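Durnard Folding Table – Set-up and Use Guide
Section 4: Jeans and shorts with a belt

Revised June 20, 2025

This section explains how to put a belt into denim clothes on the Durnard table, how to take it out again, and how to fold the clothes for the shelf. Please read Section 3 first if you did not yet join the two panels of the table top. The panels must be level before you lay any cloth on them.
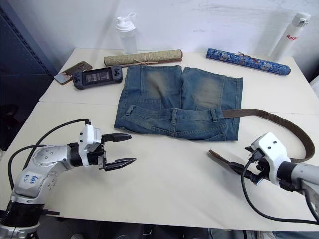
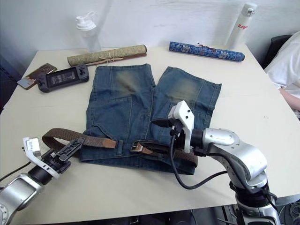

4.1 Before you start

1. Wipe the table top with a dry cloth. If you used the Plendeo cleaner from the starter kit, let the surface dry for 10 minutes.
2. Empty all pockets. Coins and keys can scratch the top coat of the panels.
3. Close the zipper and the button. An open zipper can catch on a woven belt and pull out the threads.
4. Leave free space to the left and to the right of the garment. We recommend 24 inches for each side, so that the belt can lie in an open curve and does not hang over the edge.

Note: The belt must be dry. A damp woven belt becomes longer when you pull it, and later it will not keep its size.

4.2 Laying the garment

1. Put the garment flat on the table with the waistband toward you and the legs pointing to the back.
2. For shorts, move the legs a little apart. It is then easier to see if the seat is straight.
3. For long jeans, fold the legs back over themselves until the bundle fits on the table. Do not fold the waistband at this step.
4. Smooth the cloth with your open hand, from the middle to the sides. Thick seams need a bit more pressure.
5. Check that every belt loop stands free. Loops on washed denim often lie flat against the band, and you can lift them with one finger.

4.3 Putting the belt in

1. Hold the free end of the belt, the end without the buckle. Check that the strap is not twisted.
2. Push the end through the first loop next to the front button. You can go to the left or to the right, as you are used to, but the good face of the belt must look outward.
3. Pull only a short length through, and then continue to the next loop. If you pull the whole strap at once, the denim moves and you have to smooth it again.
4. When you come to the back of the waistband, turn the garment over and continue on the other side.
5. Stop when the buckle is 2 inches from the first loop.
6. Close the buckle loosely, or leave it open if you will fold the garment now.

Caution: Do not pull a belt by its buckle. The leather part that holds the buckle is the weakest place on most woven belts, and the stitches can open.

Caution: Keep the buckle away from the seam between the two panels. A metal edge can chip the panel there – this damage is not covered by the Fernandes table warranty.

4.4 Taking the belt out

1. Open the buckle and lay it flat.
2. Take hold of the buckle end close to the first loop, with your fingers on the strap. Draw the belt out slowly and keep it low over the table.
3. If the belt stops, do not use force. Look for a loop where the strap is folded double, flatten it, and then continue.
4. Roll the belt with the buckle in the middle, or hang it on a hook. Do not leave it bent sharply for a long time.

4.5 Folding for the shelf

1. Bring one leg over the other, with the inside seams together.
2. Fold jeans two times toward the waistband. Fold shorts one time only.
3. If the belt stays in, lay the free part along the waistband and tuck the end under the last fold.
4. Place the garment on the Cendlow shelf with the waistband to the front. One shelf holds 12 pairs of shorts. For jeans, please follow the load table in Section 6.

Note: Customers who received the table before August should check the shelf brackets first. The older brackets have a shorter screw, and the longer one is sent free of charge on request.

4.6 Small problems

The waistband makes waves: the belt is pulled too tight. Move it back by one loop and smooth the cloth.

The garment slides on the table: the top is too smooth after cleaning. Use the soft mat from the kit, with the rubber side down.

The end of the belt is loose and has open threads: trim only the threads that stand out and do not cut into the weave. For repair of the end piece, see Section 7.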